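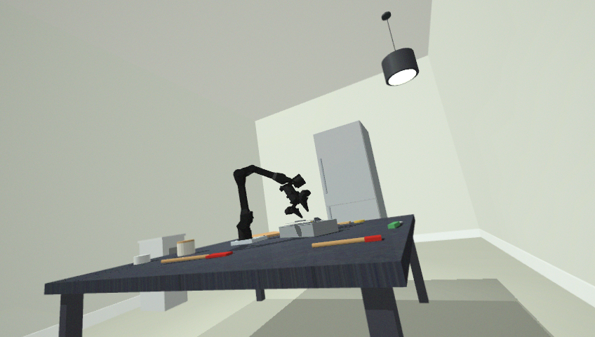 Ruído na biblioteca da escola – relatório do projeto de grupo

Disciplina: Área de Projeto, 11.º ano
Orientação: prof. Sheila Bramwell
Entrega: segunda-feira, 29 de abril de 2019

1. Porquê este tema

Toda a gente se queixa do barulho na biblioteca. Os que querem estudar queixam-se de quem fala, os que fazem trabalhos de grupo queixam-se de serem mandados calar. A nossa ideia inicial era medir o ruído na cantina, mas a cantina é sempre igual, muito alta, e não ia dar discussão nenhuma. A biblioteca tem zonas diferentes e horas diferentes. Mudámos na segunda semana.

Pergunta de partida: o ruído na biblioteca depende mais da hora ou do sítio onde a pessoa se senta?

Hipótese: da hora. (Estávamos enganados, ver ponto 4.)

2. O espaço

A biblioteca fica no rés-do-chão do bloco Mottram, ao lado do átrio. Uma porta só, de vaivém, que bate. Teto alto, chão de mosaico, estantes encostadas às paredes quase todas. Dividimos a sala em zonas:

Zona A – entrada e balcão de requisições
Zona B – mesas grandes, ao centro
Zona C – computadores
Zona D – fundo, junto às janelas, onde há os sofás e o único tapete

A zona D é a que está marcada como "estudo individual" na planta. Na prática senta-se lá quem chega primeiro.

3. Como fizemos

Medições durante o mês de março, só em dias de aulas. Usámos um sonómetro Ziltlow emprestado pelo laboratório de Física, sempre à altura da cabeça de uma pessoa sentada, longe das paredes. Cada medição durava 2 minutos e apontávamos o valor médio e o máximo. Foram 245 medições no total, distribuídas pelas quatro zonas e por três períodos: manhã, hora de almoço, fim da tarde.

Também fizemos um questionário em papel, de uma página. Recebemos 70 respostas válidas. Algumas vieram em branco de um lado, essas não contaram.

Os dados foram passados à mão para uma folha de cálculo. Houve erros de cópia e tivemos que rever tudo na semana antes das férias. Perdemos uma tarde inteira nisto – devíamos ter passado os valores no próprio dia.

O telemóvel não serviu. Experimentámos uma aplicação, Sinik, ao lado do sonómetro e dava valores diferentes conforme o aparelho. Posta de parte.

4. Resultados

A hora de almoço é a mais barulhenta em todas as zonas, como se esperava. Mas a diferença entre zonas, à mesma hora, é maior do que a diferença entre horas na mesma zona. Ou seja, a zona D ao almoço é mais calma que a zona A de manhã.

Os máximos quase todos na zona A. Fomos ver as notas que escrevíamos ao lado de cada valor e aparece sempre a mesma palavra: porta. A porta bate duas vezes cada vez que alguém passa. Segundo o registo da funcionária, na semana mais cheia entraram 849 pessoas, e é fazer as contas.

Zona B – muito irregular. Depende se há turma com professor ou não. Com professor, curiosamente, mais ruído (arrastam-se as cadeiras todas ao mesmo tempo).

Zona C – constante. Teclas, ventoinhas, a impressora de vez em quando.

No questionário, o que mais incomoda são as conversas, depois a porta, depois as cadeiras. As pessoas acham que as conversas são o pior mas o sonómetro diz que é a porta. Discutimos isto bastante no grupo. Uma conversa baixinho percebe-se e distrai, uma porta assusta e passa. As duas coisas podem ser verdade, o aparelho só mede uma delas.

5. O que propomos

– Trocar a porta de vaivém por uma com mola, ou pelo menos pôr borracha nos batentes. Pedimos preço à Undton, que já fez obras na escola, ainda sem resposta.
– Feltros nos pés das cadeiras da zona B. Barato, pode-se fazer já no 3.º período.
– Mudar a zona de trabalho de grupo para perto da entrada, onde já há barulho de qualquer maneira.
– Mais um tapete, ao centro.

Não propomos mais avisos de silêncio. Já há muitos e ninguem os lê, no questionário metade das pessoas nem sabia que a zona D era de estudo individual.

6. Limitações

Só um mês. Só uma biblioteca. Quem mede também faz barulho, e quando viam o sonómetro em cima da mesa alguns colegas baixavam a voz e outros gritavam de propósito (esses valores foram apagados, estão assinalados no anexo). Faltam medições de sexta à tarde porque tínhamos Educação Física.

Não medimos o tempo de reverberação da sala. A prof. Sheila sugeriu que o fizéssemos com balões a rebentar mas não tivemos autorização para isso em horário de abertura, e depois já não houve tempo.

7. Apreciação do grupo

Correu melhor a parte das medições do que a escrita, que foi feita à pressa como se nota. A divisão de tarefas não foi muito justa no inicio, depois melhorou. Se repetíssemos: menos medições, mais bem espalhadas, e o questionário antes, para saber o que procurar.

Anexos entregues em papel: planta com as zonas, tabela completa, modelo do questionário.

Partilhar (2) Comentários (0)

Trabalhos recentes
Compostagem no pátio: primeiro balanço
Quanto pesa uma mochila do 7.º ano
O relógio de sol do bloco Mottram
Inquérito sobre o pequeno-almoço

Contactos | © Página dos projetos de alunos | Voltar ao topo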